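Speicher für alte Kisten — Bilder aus der Werkstatt

Seit September nimmt der Verein Studard ausgemusterte Bürorechner an, und seit September steht bei uns der Gang voll. Die meisten davon rechnen noch tadellos, sie sind bloss vergesslich. Mehr Arbeitsspeicher hilft, und so wird bei uns in der Halle Koller gerade ein Gehäuse nach dem anderen geöffnet. Wer sich Funkenflug erhofft hat, ist auf der Seite der Schweissgruppe besser aufgehoben.

Der Vorrat
Speicherriegel wohnen bei uns sortiert, seit Thaddäus Moser einmal einen ganzen Nachmittag lang Riegel aus einer Keksdose gefischt hat. Die Dose gibt es noch, es sind jetzt wieder Kekse drin. Blaue Platine, schmal, leicht zu verwechseln mit allem anderen, was eine blaue Platine hat und schmal ist.

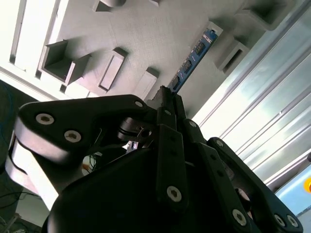 Vor dem Einbau lohnt sich der Blick auf die Kerbe in der Kontaktleiste. Sie sitzt nicht in der Mitte, und das hat seinen Grund. Gebhard Kälin hält das für die beste Idee der ganzen Computerindustrie und sagt es auch jedem, der nur rasch den Lötkolben zurückbringen wollte.

Der Patient
Ein Tower arbeitet im Stehen und wird im Liegen operiert. Seitenwand weg, offene Seite nach oben, dann kommt man an alles heran: Netzteil, Hauptplatine, Prozessor und die roten Kabel, die in jedem Gehäuse so aussehen, als hätte sie jemand in letzter Minute dazugelegt. Der Netzstecker ist vorher draussen. Das steht auf dem Zettel an der Tür, in der Schriftgrösse für Leute, die keine Zettel lesen. 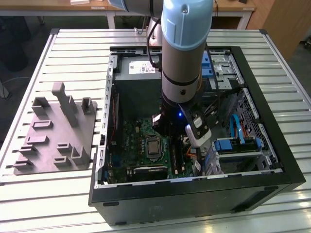
Die Seitenwände stapeln wir hinten beim Fenster, und am Abend beginnt dann das Memory-Spiel: Welche Wand gehört zu welchem Rechner? Gangadharan Rai klebt neuerdings Nummern auf. Leider hat er auf der Rolle vom Inventar weitergemacht, weshalb unser kleiner Bestand mit der 2073 endet und Besucher uns für einen Grossbetrieb halten.

Die Steckplätze
Vier Stück nebeneinander, mit kleinen weissen Verriegelungen. Zuerst die Verriegelung öffnen, dann den Riegel gerade ansetzen und gleichmässig drücken, bis es klickt. Das Geräusch klingt nach Bruch und ist keiner. Damian Wieser führt den Einbau gern vor und zuckt beim Klicken jedes Mal selbst zusammen — nach mehr als 400 Riegeln.
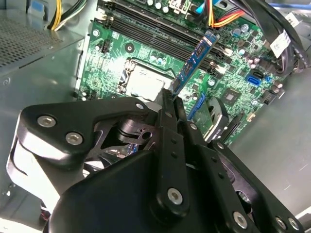 Mitmachen und abgeben
Rechner nehmen wir ab 6 Uhr abends an der Rampe entgegen, bitte ohne Festplatte oder mit gelöschter. Netzkabel dürfen zu Hause bleiben, davon haben wir eine Kiste, die sich von selbst vermehrt. Einzelne Speicherriegel sind willkommen, auch unbeschriftete. Kekse ebenfalls, die Dose steht neben dem Wasserkocher.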